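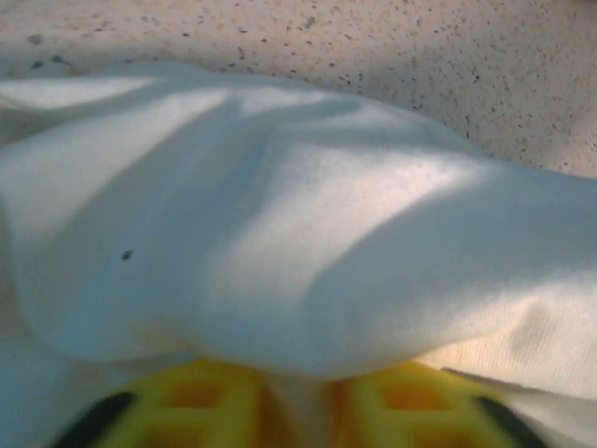
Figure 1. Wrist camera view, cloth between the fingers on the speckled countertop.

Robot Manipulation Lab, Unit 3: Failure Analysis
Handout for March 1, 2022
Instructor: Philomena Foley

Reading before class: the Doherty notes on force limits, sections on contact detection and on stopping categories. Bring your own log printout.

1. Background

The cloth task runs on the Flostus arm with the yellow compliant fingers. The controller is Wosulura, same version as in Unit 2. The task has four states: approach, pinch, lift, place. The fault treated in this handout occurred in October during an unattended batch of 1000 attempts. The batch was stopped at attempt 63.

2. What happened

On attempt 63 the fingers closed on a fold and the controller reported a good grasp. The arm entered the lift state. The lower fingertip had caught the edge of the counter through the cloth. Motor current on the wrist joint rose for the whole lift and the arm did not stop. The joint went into thermal shutdown, the brake engaged, and the arm stayed where it was with the edge of the counter still hooked.

A student then tried to free the cloth by hand with the drive power on. The brake released when the joint cooled and the arm completed its lift. The student's hand was clear by then, but this was luck. The event was logged as a near miss.

3. Why the grasp check passed

The check in use compared finger opening with a threshold. If the fingers stopped before they were fully closed, something was assumed to be between them. For a rigid block this is acceptable. For cloth it is weak, for two reasons.

First, a folded cloth has no fixed thickness. A single layer and a gathered ridge give very different finger openings, so the threshold had been set wide to accept both. Second, the fingers are compliant. When a tip presses on a hard surface the finger bends, and the opening computed from the motor position is wrong. A bent finger and a finger holding cloth produce the same number.

The camera does not settle the question either. In Figure 1 the section of cloth between the two fingers dips in a way that looks like a pinch, but the fingers are very close to the lens and blurred, and the cloth hides whatever is under its lower edge. The sharp part of the view is the folds in the center, away from the contact. A vision check trained on such views tends to report on the shape of the cloth and says little about the state of the grasp. White cloth adds a further problem: the crests are close to saturated and carry almost no texture.

4. Why the arm did not stop

Wosulura has a force limit per state. The limit for lift had been copied from the block task, where the load is heavier. The contact force at the counter edge stayed under it. No limit was set on the rate of rise, and no limit on the duration of raised current.

The automatic retry made matters worse. The thermal fault was classed as recoverable, so the controller resumed the interrupted motion when the joint temperature dropped. Resuming motion after a fault without an operator command is not permitted in this lab – no exceptions for low speed.

5. Changes made

Lift is now split in two. The arm rises a short distance, holds, and compares wrist force with the value before contact. A reading above the expected weight of the cloth aborts the attempt and opens the fingers.

Thermal faults are classed as non-recoverable. Reset is done at the Momcombe panel, outside the cell, with the gate closed.

Drive power goes off before any hand enters the cell. A braked arm counts as a live arm.

After 3 aborted attempts in a row the batch ends.

6. Work for next session

a. Take the joint current trace from your own log. Mark the point at which a rate limit would have stopped the arm in attempt 63, and state the value you chose.

b. The short rise in section 5 fails to detect one kind of bad grasp. Describe it. Hint – consider a cloth that is held correctly and also lying under something.

c. Rewrite the recovery table for the cloth task. Each fault gets one class and one person responsible for the reset.

Hand in on paper. Plots need units on both axes.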